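Teaching a two-arm setup to pipette: leader arms or hand guiding?

Posted in: Demos and teaching

bluntneedle
OK so I've got the October slot on our bench and I'm supposed to end up with a policy that takes the pipette off its stand, goes to a tube, and puts the pipette back. I've been driving both arms with the Takács leader set and I'm at 106 demos. The grab is fine! The return is awful. I come in at a slightly different angle every single time and the policy has learned to sort of hover next to the bar and think about it. Do I keep going to 200, or throw these out and guide the arms by hand?

motley_servo
Don't throw anything out. What you're describing is you being inconsistent, and hand guiding won't cure that by itself. Pick one approach (I always come in high and lower straight down) and practice until it bores you, then record. I did 19 warm-ups before I kept a single one on my last task.

castico_fan
Gonna disagree with motley. Hanging something on a bar is a feel thing, and with leader arms that have no force feedback you have no feel at all. I hand-guide everything at contact. You notice the hook catch and your wrist does the right thing without you thinking about it.

motley_servo
Sure, and then your hands are in every camera view and the policy goes looking for them at run time. Been there. Took me a whole evening to work out why it froze.

castico_fan
You replay the trajectory and record the replay with your hands out of the way, it's in the Castico notes. Slower, yes.

bluntneedle
Replay with two arms sounds like a long October, lol. How far do you both move the stuff between demos? I've been shifting the rack a little and leaving the stand where it is.

quietgantry
I'd leave the stand alone until the return works at all. Move the rack as much as you like. And watch out for clear plastic. We had a clear rack on the Zandlow bench and the policy was hopeless at finding the holes until we added more variety in where the tubes sat.

motley_servo
Agree on the stand. Can you post what the cameras get, bluntneedle? Wrist view matters most for the return. If the bar isn't in it when you let go, no amount of demos is going to help you.

bluntneedle
Yep, went and pulled some. Wrist first, then the head camera, then the chest one. I've got the plain glass tube with the yellow stuff in the rack next to the teal caps, mostly so there's something tall to avoid on the way through. 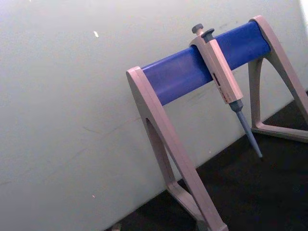
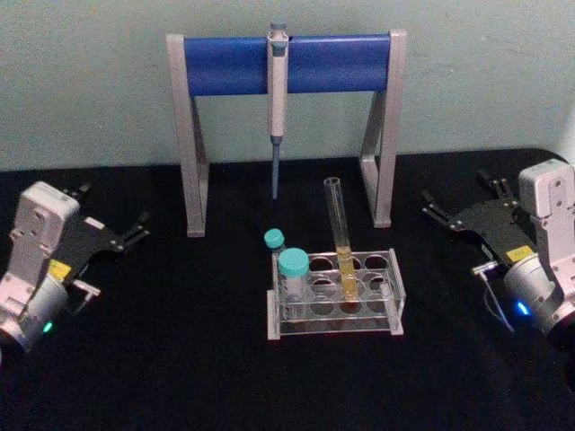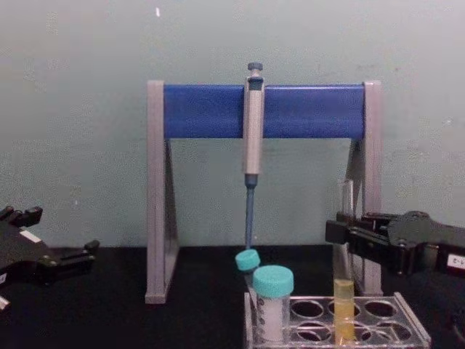 quietgantry
I'd keep the wrist stream for sure and try training without the chest one, just to see whether it's earning its place. On our bench a third view slowed training down and the success rate didn't budge. Your mileage may vary with two arms.

castico_fan
Still say guide the last bit by hand. Do 10 that way, replay them, mix them in with the 106 and compare. If I'm wrong you've lost an afternoon.

motley_servo
I can live with that as a test. But keep them in a separate folder! Mixing two teaching styles and forgetting which is which is how I lost most of the Tromcombe set.

bluntneedle
Separate folder, got it. Plan is 10 guided returns tomorrow morning, coming in high like motley says, and the stand stays put. Will post the numbers for both.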